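Garment cell: gripper holds fold after release command, arm moves anyway

Forum > End effectors > Faults and troubleshooting

fchevalier
26 August 2023
Folding cell, single arm, Pichon three-prong gripper with the geared opposing cylinder. Controller is a Drotenov, firmware unchanged since June. Product is zip-front sweatshirts, light gray fleece.

Fault: on release the controller reports OPEN, the arm retracts, and the fold comes up with the gripper. On the last occurrence it dragged the garment off the table and the cell tripped on wrist force. I was outside the guard. The operator was inside the reach envelope at the sleeve station, which is permitted in our reduced-speed mode, and the garment caught her forearm. No injury. The cell is locked out until I can explain it.

Counter at the trip was 1,623 cycles since the last pad change. The log has 63 events where wrist force after release was above baseline, all of them below the trip threshold except the last. Wrist camera view of the grasp: 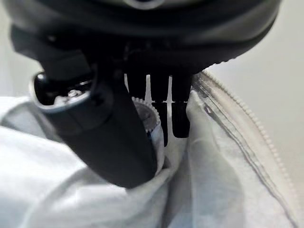
Wrist camera, fold gripped beside the zipper.

Things already checked: supply voltage, connector seating, release timeout. Jaw position at OPEN reads the same on good and bad cycles.

mtk_cell4
What is the position reading taken from? On the older Pichon units the encoder is on the motor side. If the gear slips on its shaft, the motor goes to the open count and the cylinder stays where it was. The reading would be identical on good and bad cycles, as you describe.

fchevalier
Motor side. I put a wrench on the gear with power off and could not feel slip, but I did not load it very hard.

rookwood
I don't think it is the gear. Look where you are gripping. The fold is close to the zipper tape, and tape is a lot stiffer than fleece. If a tooth gets between two prongs the jaw can open fully and the garment is still hooked. I would move the grasp point inboard, past the stitching, and run it again before taking anything apart.

mtk_cell4
A hooked tooth would give a sharp force spike on retract. A jaw that hasn't opened gives a ramp as the cloth lifts. Which one is in the log?

fchevalier
Mostly ramp. Two of them have a spike on top of the ramp, so I can't rule out the zipper for those.

yjoly
Yannick Joly, I maintain the Pimanov cells at our site, same gripper. We had a ramp like that. The set screw on the gear hub had backed out slightly. It held when turned by hand and slipped only under motor torque in the opening direction. Put a paint line across gear and shaft, run 546 cycles on scrap fleece (our check interval), then look at the line. If it has moved you have your answer.

rookwood
Or she moves the grasp point and is running by lunch. The paint test costs most of a shift and proves nothing about the zipper.

yjoly
She had a person in reach when it let go of nothing and pulled. I would not restart that on a changed grasp point alone.

dlm_safety
Agree with yjoly, and I would go further. Whatever the root cause, OPEN is being inferred from the motor and then used as permission to move. Wrist force should be checked over the first few millimeters of retract, with a stop on anything above baseline — you already record the signal. And 63 events logged without an alarm is a finding by itself. Take the operator out of the envelope during release until that is in.

rookwood
Baseline on fleece moves around with garment size. You will get nuisance stops all day.

dlm_safety
Then baseline per size. Nuisance stops are a production problem.

fchevalier
Paint line done, run on scrap with the guard closed and nobody at the sleeve station. The line was offset when I opened it up, by less than one tooth width. Set screw was finger loose. So slip, at least for the ramps. Hub is being replaced, not re-tightened.

I also moved the grasp point away from the zipper for the two spikes, so rookwood gets that one. Force check on retract is written in Taleo and waiting for review. Sleeve station stays closed during release for now.

Faustine Chevalier

mtk_cell4
What torque and threadlocker on the new screw? The manual we have gives neither.

fchevalier
Ours doesn't either. I have asked Pichon and will post the reply.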